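Grokness Community Help > Teaching by Demonstration

Remote control or hand guiding for a first sorting task?

Asked 8 Dec 2019

Hi everyone! I've been lurking since August and finally have a question of my own. We have two arms set up at a table, and I'd like to teach them to put small things in a basket. I can either grab an arm and walk it through the motion, or drive it from the Prokopenko remote handles. So far I've recorded 338 runs with the handles, and my motions look terribly jerky when I play them back – lots of little pauses while I make up my mind. Should I throw those out and start over by hand? My wrists would like to know too.

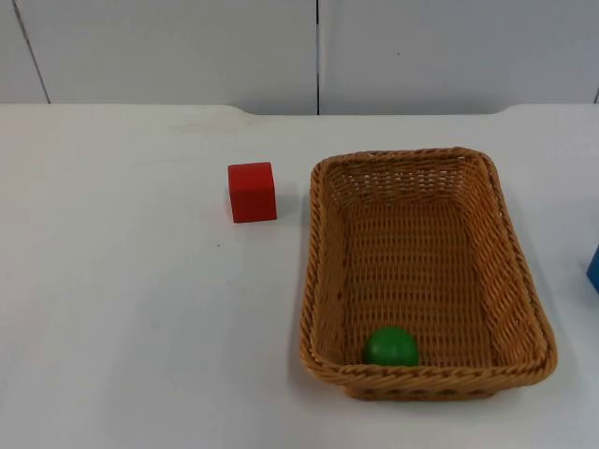 Should each recording start with the arms in the same position?

Close to the same, but a little variety helps. Bring them back to a home pose that is clear of the objects, then let them start a bit off from it each time, so that the learned motion doesn't fall apart when the real start is slightly different.

First answer (7 votes)

Welcome! Please don't throw anything out yet. Hand guiding does feel smoother, and for a reach and a simple drop it's lovely, but your own arms end up in the camera view, and later on the robot has to work without them there. That bit me badly on my first project. With the handles, what gets recorded is much closer to what the robot will see when it's on its own. I'd stay with them and practice with the recorder off until the pauses shrink. Trim the long waits at the start and end, and set aside any run where you changed your mind halfway to the cube. Moving the basket a little between runs is worth the bother as well – mine learned one spot on the table and nothing else.

Second answer (2 votes)

get to 500 and then see. I use Curnedness for the trimming, works ok on the old Bikano arms, haven't tried it with anything newer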